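Zaker Comes to the Mac, Two Seasons Late

Football management games have always had a small corner of the sports shelf, and Visdale has spent most of its life in that corner. The studio's series, Zaker, puts you in the front office of a soccer club and leaves the players on the field to get on with it. You sign people, sell people, set the training week and watch the results come in. It has been a Windows game from the start. On September 27, 2021, it arrives on the Mac.

The Mac version is based on the current Windows release, with the same leagues and the same save format. A career started on one machine opens on the other. I moved a file with 14 seasons in it from a desktop PC to a laptop and it loaded without complaint, including the youth squad I had been neglecting.

What has changed

Most of the work has gone into the menus. Older Zaker games were built around a row of tabs along the top, and the tabs opened more tabs. Finding a player's contract could take five or six clicks. The new layout puts the squad list on the left and everything about the selected player on the right, and it stays that way on nearly every screen. Longtime players will need an evening to get used to it.

The match view is still plain. You get colored discs on a green field, a clock and a line of commentary. There is a 3D option in the settings, but it runs slowly on an older laptop and I turned it off after one match. The discs tell you more anyway – you can see straight away when a fullback is caught too high up the field.

Scouting has been rebuilt. You used to pay for a report and get a full set of ratings. Now the ratings come in as ranges, and the ranges narrow the longer a scout follows a player. It makes the transfer window slower and a good deal more tense. I paid too much for a winger on the strength of two reports and he spent most of the season on the bench.

Playing as Pretilmont

Every Zaker game has a club that people pick when they want a hard time. In this one it is Pretilmont, a made-up side in the lowest playable division with a stadium that holds 402 people. There is no money for wages and the physio works part time. The board wants promotion within 2 seasons all the same.

I took the job and was fired in March. On the second try I sold the best striker in the first week, used the fee to bring in four older defenders and finished in the middle of the table. That was enough to keep the board quiet. The game is very good at this level, where one injury can change the month. Higher up, with a big budget and a deep squad, the weeks start to look alike.

Where it falls short

Press conferences are still the weakest part. The same questions come up after every defeat, and the answers have little effect that I could find. You can hand them to your assistant, and I would do that from day one.

The tutorial covers training and tactics and then stops. It does not mention loan deals, work permits or the new scouting ranges. Mamo, the largest of the fan sites, has a beginner's guide that explains all of it in simple terms, and also keeps a list of known bugs. The one most likely to bother Mac owners is a crash when the game is switched to full screen with a second monitor plugged in. Starting in a window avoids it.

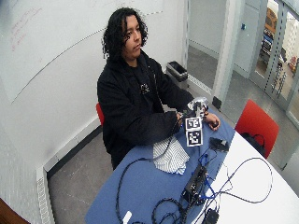
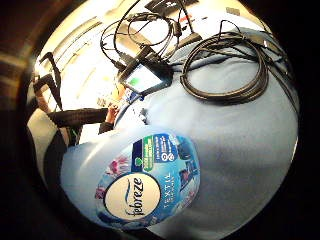
Installing and running it

The download comes from the Visdale store as a single disk image. Open it, drag the game to the Applications folder and start it from there. The first launch takes several minutes while the player database is unpacked, and the progress bar sits still for part of that time. Leave it alone.

Anyone who owns the Windows version can use the same key on the Mac. Custom team logos go in the graphics folder inside Documents and show up after a restart. Editor files made for last year's game do not work in this one, and Visdale has not said if a converter is planned.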